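We use cookies to improve your visit. By continuing you accept our cookie policy. Accept | Manage

Cable junk, what do you keep it in??

stinder73
Moving in September and sorting the desk drawer. Everybody says clear bins. I use a paper grocery bag, top rolled down, black tape on the rim so it stays open. Free. Anyone else or just me

hallero_kate
Just you lol. Paper rips. Get the zip pouches, Pettigrew has a pack for $19

stinder73
not paying 19 bucks to store cords I might toss. heres mine on the table 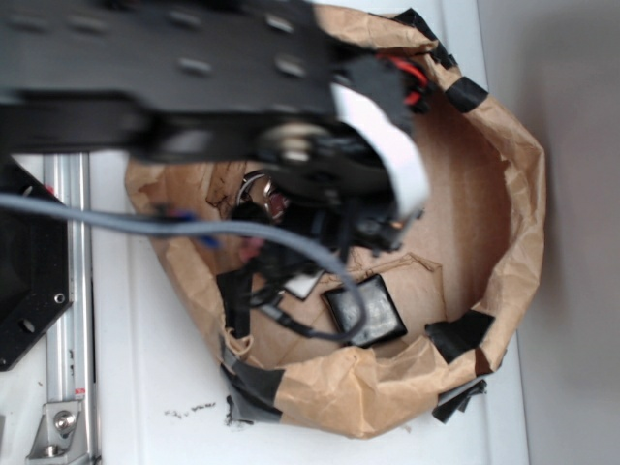

the bag, tape and all. cables, keyring, odds and ends

mudroom128
Ok the rolled edge is smart. But why no sorting? Thats a tangle. Twist tie each one first, THEN bag it

stinder73
because I'd never get past the twist tie stage. bag now, sort at the new place

hallero_kate
You will not sort at the new place. I have a box from 2 moves ago. Still taped shut

Collotach
Disagree w/ Kate, open bag is better than a closed box, you see whats in there and you deal with it. Only thing, pull the keyring out. Small metal stuff goes in an envelope w/ the keys or its gone forever

mudroom128
+1 on keys. Also one of your tape pieces is hanging off at the bottom right, redo that before you carry it anywhere

stinder73
yeah saw that. cheap tape. will do another lap around the rim

hallero_kate
or. hear me out. pouches

Collotach
Kate do you work for Pettigrew

Get our weekly newsletter! Enter your email to subscribe. Unsubscribe any time.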